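Rim strike (robotic placing)

A rim strike is a fault in robotic pick-and-place work in which the gripper, or the object it is carrying, hits the upper edge of an open container. It is also called a lip strike or edge contact. The fault is most common with containers that are soft, woven or uneven in shape, where the real height of the rim differs from the height stored in the robot's program or estimated by its depth camera.

Background

Industrial bin work usually relies on rigid containers with known dimensions. A robot can be taught the height of the bin wall once and then clear it by a fixed margin. Baskets, cloth bags and thin cartons do not allow this. Their walls lean, their corners are rounded, and two units from the same supplier may differ in height. Woven walls cause a further problem for depth cameras. Light passes through gaps in the weave, and the camera may return readings from the surface behind the wall in place of the wall itself.

Causes

Most rim strikes come from one of the following:

Wrong rim height. The depth map has holes or false readings along the edge, and the planner fills them with a lower value.
Container shift. The container has been pushed since the last camera image was taken.
Early descent. The arm starts moving down before the fingertips have fully crossed the rim.
Tool offset error. The fingertips have been replaced or bent and the stored tool length is out of date.

Effects

A light strike may only move the container. The held object can slip out of the fingers and land outside the container, and round objects may then roll off the table. A harder strike can bend a finger, trip the arm's force limit or crack the finger mount. When a finger snags in a weave and the arm then lifts, the container may be carried up and dropped. People working nearby can be hurt by the falling container or by reaching in to free it while the arm is still powered.

The Folstead trials

The fault was described in detail by Elsa Pelkonen and Ah-rin Cho in a report on placing trials at the Folstead workshop, dated 08/03/2020. The trials used a Drollen two-finger gripper and ran to 1,175 attempts, of which 187 ended in a rim strike. Strikes were grouped by container type, and woven baskets did worst. In June the arm had been stopped for a week after a finger caught in a basket wall and sheared two mounting screws. The report gave the cause as a tool length that was not updated after a fingertip change.
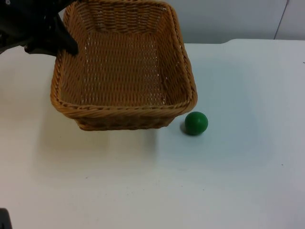
Rim strikes in woven baskets are hard to predict from the outside dimensions alone. A basket with flared sides is wider at the opening than at the base, and a planner that models it as a straight-sided box will place the rim too far inward. A rolled, braided rim adds thickness that the model may also leave out. With the fingertip just above the rim and only slightly inside the opening, as over the upper left edge of this rattan-like basket, a small error in height or position is enough to cause contact. The weave on the basket floor also lets points of light through from the white tabletop, a pattern that can disturb the depth reading in the same way as gaps in the walls.

Prevention

Common measures include raising the approach path, taking a fresh camera image before each descent, and lowering the arm's speed within 30 mm of the rim. Pelkonen and Cho recommended entering over the center of the opening and checking tool length after every fingertip change. A force limit does not prevent a strike but reduces the damage. Before a snagged finger is freed by hand, the arm should be stopped and its power locked off.

See also

Blackwood gripper test
Depth camera dropout
Tool center point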